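Blue-gray

Updated May
By Mylene Pascual

Blue-gray is the name for a group of colors that lie between blue and gray. The group has no fixed edges. A color is usually called blue-gray when it is plainly not a pure gray but is too dull to be called blue without some other word added. Slate blue, steel blue, cadet gray, Payne's gray and gunmetal are sometimes placed in the group and sometimes treated as its neighbors.

The color is common in nature, mostly in rock, water, cloud and the feathers and fur of animals. It is also widely used in paint, cloth, roofing, uniforms, ships and printed matter, and in computer graphics as a plain backdrop.

Name

English writers have put the two words in both orders for a long time. In older books on birds, "bluish gray" and "grayish blue" are used with some care, the second word being the main color and the first the tint. Everyday speech does not keep to this rule. Paint sellers seldom use either term and prefer names taken from weather, stone or the sea, so that the same shade may be sold as "harbor" by one firm and "rain" by another.

Many languages have a single word for a range that takes in blue-gray along with other colors. The Welsh word glas is now mostly used for blue but in older use also covered some grays and greens. In Russian, sizy is used of the blue-gray of a pigeon's plumage or of smoke. Spanish has garzo, used mainly of eyes.

Making the color

In paint, a blue-gray can be reached by several routes. The simplest is to mix blue with black and white. This gives a cool and rather flat color, and small changes in the amount of black have a large effect. Many painters mix blue with its complement, an orange or an earth brown, and then lighten the result with white. Ultramarine and burnt sienna are a common pair. Depending on which of the two is stronger, the mixture runs from a warm brown-gray through a nearly neutral gray to a deep blue-gray.

Black paint thinned with white often looks slightly blue by itself. This is most noticeable with vine black and other blacks made from charred plants. House painters of earlier centuries used this when blue pigment was costly: a wall painted with lampblack and chalk in limewash could pass for pale blue if the woodwork next to it was cream or tan.

On a screen the color is made from red, green and blue light, with the blue value set higher than the other two. When all three values are close together the color reads as gray. The point at which a viewer starts to call it blue depends on the person, on the screen, and very much on the colors beside it.

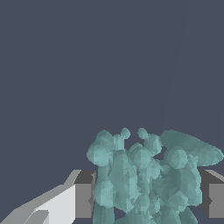 Perception

Blue-gray is one of the colors most affected by its surroundings. A swatch that looks gray on a blue sheet will look blue on a yellow or orange one, an effect called simultaneous contrast. The effect is strongest when the two areas touch and are close in lightness.

Light also matters. Under the yellowish light of an ordinary warm bulb a blue-gray wall may lose its blue almost entirely. In north light, or under an overcast sky, the same wall may look far bluer than the sample in the shop. Decorators therefore advise painting a large test patch and looking at it in the morning and again after dark.

Distance turns many things blue-gray. Air scatters short wavelengths of light more than long ones, so far hills take on a bluish cast and lose contrast. Painters call this aerial perspective. It was known to Roman wall painters and was set down in writing during the Renaissance. In hazy weather, when larger droplets or dust scatter all wavelengths more evenly, the blue is weaker and the hills look closer to plain gray.

In nature

Stone

Slate is the rock most often linked with the color, though slate is also quarried in green, purple, red and black. Blue-gray slates get their color mainly from fine carbon along with the minerals chlorite and mica. Some limestones are blue-gray when freshly cut and turn buff or brown on the outside as iron in the stone rusts. Builders call the unweathered center of such a block its blue heart.

The quarry at Kurness is an example of a working where both stones were taken. Its slate was split for roofs and its limestone went for curbs and doorsteps. At its busiest the quarry had 66 splitters on its books, and the parish around it held 2,655 people. Roofs in the village still show two shades, the older slates being darker and thicker than the later ones. The stone left in the lower bench was judged too badly jointed to split, and the pumps were taken out.

Water and sky

Rain clouds are blue-gray when they are thick enough to block most of the sunlight but are still lit from the side by open sky. Seas and large lakes take much of their color from the sky above, and under cloud they turn gray with a blue or green cast depending on depth and on what is suspended in the water. Glacier-fed rivers are often a milky blue-gray from finely ground rock, known as rock flour.

Animals

Few backboned animals have a true blue pigment. Blue-gray in feathers comes from dark melanin, often combined with a fine structure in the feather that scatters light. Herons, pigeons, nuthatches and many falcons and hawks show it. Among domestic animals, breeders use the word "blue" for coats that most people would call gray. The Russian Blue and the Chartreux are cats of this kind, and the term is used in the same way for dogs, rabbits and cattle. In cats and dogs the shade is produced by a recessive gene that causes black pigment to clump in the hair, which dilutes its effect to the eye. A blue roan horse has a different pattern, with black and white hairs mixed together.

Plants

The leaves of blue spruce, rue, many eucalypts and several fescue grasses look blue-gray because of a waxy bloom on the surface. Botanists call such leaves glaucous. The bloom can be rubbed off with a finger, leaving an ordinary green. Gardeners often plant glaucous grasses in front of darker shrubs. They keep their color best in full sun and poor soil, and tend to go green if they are heavily fed.
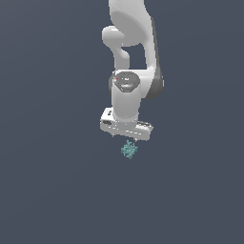
Mylene Pascual

Uses

Uniforms and cloth

Blue-gray cloth has been used for military and working dress in many countries. It hides dust and smoke stains better than dark blue and does not show wear as quickly as black. During the First World War the French army adopted a light shade called horizon blue, and several air forces later chose blue-gray for their service dress. Before synthetic dyes, makers of cheap cloth could get a blue-gray by dyeing gray wool lightly in indigo. Batches varied a good deal, and a coat mended with cloth from a later batch often showed the patch.

One such mill stood at Carretero, on the Tesus River. It sold a coarse blanket cloth known locally as smoke, woven from gray fleece and dipped once. Adoración Arrieta's study of the mill's pattern books identifies 9 shades sold under that single name over a period of 20 years. The differences seem to have come from the wool as much as from the dye, as the mill bought fleece from hill and valley flocks in different proportions each season. River water was used for rinsing, and the books record complaints about streaked cloth in years when the Tesus ran high and muddy.

Ships

Most navies paint their warships some kind of gray, and several of these grays have a clear blue cast. A bluish hull is harder to pick out against sea and sky in cool northern light, while greener or more neutral grays have been preferred in some other waters. Trials have often given mixed results, and schemes were changed many times during both world wars.

Buildings

Blue-gray is a common color for doors, shutters and window frames in western France, where it is used against white or pale stone walls. On clapboard houses in New England it appears both as a body color and as trim. Lead and zinc roofing weathers to a soft blue-gray without any treatment. In the old quarter of Amoteo, a local rule limits the paint used on street doors to a card of approved shades, most of them blue-grays. The rule applies to outside surfaces only.

Blue-gray exterior paints tend to fade toward gray on walls facing the sun, more so where organic blue pigments were used in place of mineral ones. Roughly even fading is seldom noticed until a shutter is taken down and the unfaded paint behind it is exposed.

Related colors

Slate gray is darker and closer to neutral. Steel blue is stronger in color and usually lighter. Cadet gray takes its name from the uniforms of military students. Payne's gray is an artists' mixture, traditionally made from ultramarine with black or with other dark pigments, and is used mostly in watercolor for shadows and storm clouds. Gunmetal may lean toward blue, purple or brown depending on the maker. French gray, as sold today, can be almost any pale gray, and some versions have more green in them than blue.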